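Início | Comida | Casa | Viagens | Assinar

Jantar fora de horas

Tempo de leitura: 2 minutos

Na Hamwood, uma cantina que serve trabalhadores por turnos em Pretora, a cozinha abre às sete da tarde e fecha ao amanhecer. Themba Mahlangu gere-a há 7 anos e diz que o pedido mais comum às quatro da manhã continua a ser sopa.

"As pessoas querem sentar-se e comer uma coisa quente antes do autocarro", explica. Em setembro, a casa serviu mais de 2.000 refeições, 751 das quais depois da meia-noite.

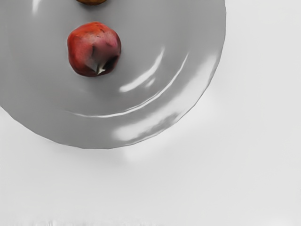 O preço mudou pouco. Um prato de sopa com pão custa o mesmo que no ano passado, e a fruta está incluída. Mahlangu compra os legumes ao fim da tarde, quando os vendedores do mercado de Drornonholm baixam os preços, e decide a ementa à porta do armazém.

A cozinheira da noite, Hậu Phí, trabalhou antes num hotel. Prefere este horário. Começa pelo caldo, que fica ao lume 2 horas, e só depois trata do arroz. Os condutores chegam primeiro, a seguir o pessoal da limpeza e, já perto das cinco, os padeiros.

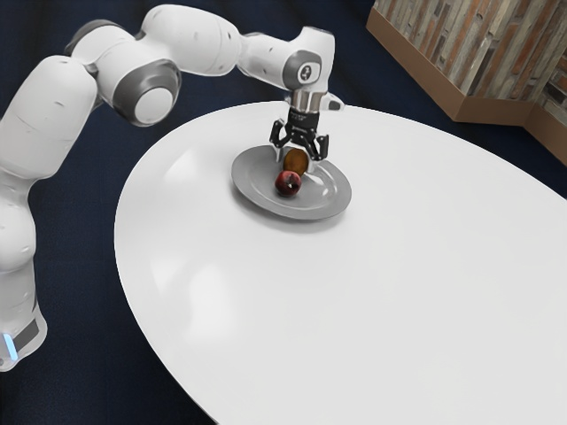
Quem trabalha de noite deve fazer a refeição principal antes ou depois do turno?

Mahlangu recomenda comer antes e levar algo leve para o intervalo. A maioria dos clientes dele faz o contrário e janta à saída.

A cantina vai manter o horário durante o inverno. O pão passa a ser feito na casa.

Comentários

Thịnh Hứa: A sopa de feijão é boa, mas acaba cedo.

Zhiqiang Ye: Aceitam cartão depois da meia-noite?

Thiện Đặng: Aceitam, paguei assim na semana passada.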